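최종 수정: 2025년 5월 13일

Zadik 작업대 정리 프로젝트 보고서
작성: Jericho Marquez

지난 학기에 공용 작업대를 써 본 친구들은 다들 알겠지만, 분류 연습을 한 번 하려면 연습 시간보다 물건 찾는 시간이 더 길었습니다. 벨트 위에 올릴 블록은 서랍에 있고, 담을 통은 옆방에 가 있고, 케이블은 누가 어디에 꽂아 두었는지 모르고요. 그래서 저희 조는 새로운 것을 만드는 대신 지금 있는 작업대를 쓰기 편하게 바꿔 보기로 했습니다. 처음에는 너무 소박한 주제가 아닌가 걱정도 했는데, 지도 선생님께서 오히려 끝까지 해 볼 수 있는 주제라고 격려해 주셔서 큰 힘이 되었습니다(감사합니다!).

1. 배치를 정하기까지

가장 오래 이야기한 것은 통의 자리였습니다. 첫 안은 통을 벨트 앞쪽, 그러니까 사람이 서는 쪽에 두는 것이었습니다. 손이 가까워서 좋을 줄 알았는데 막상 해 보니 몸을 숙일 때마다 소매가 통에 걸리더군요. 두 번째 안은 벨트 끝에 통을 하나만 두고 나중에 다시 나누는 방식이었고, 이건 일이 두 배가 되어 하루 만에 접었습니다. 결국 벨트 너머에 통 두 개를 나란히 두는 세 번째 안으로 갔습니다. 팔을 조금 뻗어야 하지만 벨트 앞쪽이 시원하게 비어서 훨씬 편합니다.

통은 뚜껑 없는 직사각형으로 골랐고, 색을 다르게 해서 이름표를 읽지 않아도 구분할 수 있게 했습니다. 하늘색에는 모양이 맞는 블록을, 연어색에는 다시 확인할 블록을 넣습니다. 색 조합은 조원들끼리 투표까지 했는데 저는 아직도 노란색에 미련이 조금 남아 있습니다. 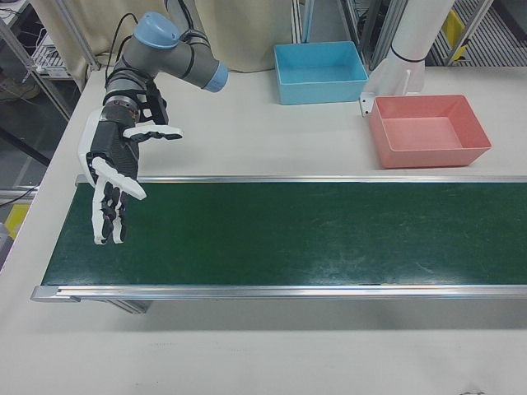

벨트 너머의 하늘색 통과 연어색 통
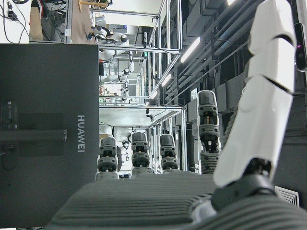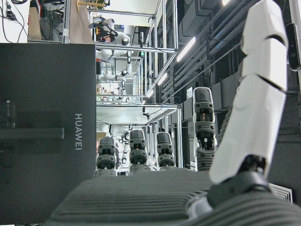
2. 연습해 본 결과

블록은 모두 50개를 준비했습니다. 한 사람이 벨트에 올리고 다른 사람이 통에 나누어 담는 식으로 진행했고, 한 번이 끝나면 역할을 바꾸었습니다. 첫 안으로 했을 때는 준비와 뒷정리에만 30분이 걸렸는데, 세 번째 안에서는 27분으로 줄었습니다. 겨우 3분이냐고 하실 수도 있고 저희도 표를 만들면서 조금 웃었습니다. 그래도 연습 도중에 자리를 뜨는 일이 눈에 띄게 줄어서, 하는 사람의 기분은 숫자보다 많이 달라졌다고 적어 두고 싶습니다.

벨트 속도는 끝까지 가장 느린 단계로 두었습니다. 한 단계만 올려도 블록이 뭉쳐서 오는 바람에 뒤에서 담는 사람이 금세 지쳤습니다. 속도별 비교는 다음 조에게 넘깁니다.

3. 아쉬웠던 점

케이블 정리는 계획의 절반밖에 못 했습니다. 벨트 주변은 묶음 끈으로 어느 정도 잡았지만, 뒤쪽은 다른 조와 같이 쓰는 선이 섞여 있어서 함부로 손대기가 어려웠습니다. 선마다 이름표를 붙이자는 의견이 나왔고, 이 부분은 Jernden 조와 상의하는 중입니다. 통 밑에 미끄럼 방지 깔개를 까는 것도 생각만 하다가 시간이 지나 버렸네요. 깔개 값은 장당 500원이라 예산 걱정은 없으니, 이어서 하실 분은 이것부터 해 보시면 좋겠습니다.

4. 다음 조에게 남기는 말

통 자리는 작업대에 종이테이프로 표시해 두고 쓰세요. 한 번 밀리면 다음 사람이 또 제멋대로 놓게 됩니다. 블록은 쓰고 나서 꼭 서랍 맨 위 칸으로 돌려놓아 주시고, 모양표도 같은 칸에 같이 넣어 주세요. 모양표 원본은 제가 가지고 있으니 잃어버리면 말씀만 하시면 됩니다.

관련 글
- Jernden 조: 공용 케이블 이름표 붙이기
- Sirik 조: 서랍 칸 나누기 중간 보고
- Yüksel 조: 공구 벽걸이 만들기
- Zadik 프로젝트 5월 계획서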